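A few people asked what I've been up to since December, so settle in with a cuppa, this is going to be a longer thread than I planned. Short version: plates. So many plates.

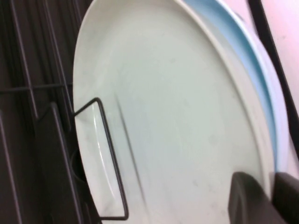 Wrist view, white plate with the light blue one tucked in behind it.

The project is called Skalow, and the idea is pretty simple to say out loud. We want an arm to learn how to unload a dish rack by watching lots and lots of examples of it being done. My job is making the examples.

So I sit at the controls and drive the arm through it - reach in, close the fingers on a rim, lift, set down, go back for the next. Each run gets saved with the wrist camera and all the joint positions. We're up to 1118 of them this morning!

Of those, 955 made it through checking. The rest I fumbled, or I stopped halfway, or I forgot to press the button at the end (I do this more than I'd like to admit, usually just before lunch).

Plates leaning on each other are my favourite and also the bane of my life. From the wrist all you get of the back one is a crescent of rim, and you have to decide which edge you're going for before the fingers get close. I've picked up two at once more times than I can tell you.

White on its own is tricky too, because a big pale plate that close to the lens is just... a lot of pale. Having a bit of colour behind it helps me, at least. Whether it helps the model is a question for the folks over at Wusanham, who do the training and are very patient with my emails.

We've got 202 runs that are only leaning pairs, and I'd love to double that before we change racks. I try to vary the angle each time, and which colour goes in front, and how far over they tip. It's very easy to fall into setting them up the same way every time without noticing.

Someone asked if it gets boring. Sometimes, sure! But there's a rhythm to it, a bit like knitting, and around 3 in the afternoon I put the radio on and get quite a good run going.

Next up is bowls, which I'm told are worse. If you've driven an arm around a stack of bowls and have any tips at all, please send them my way - I'll read every one.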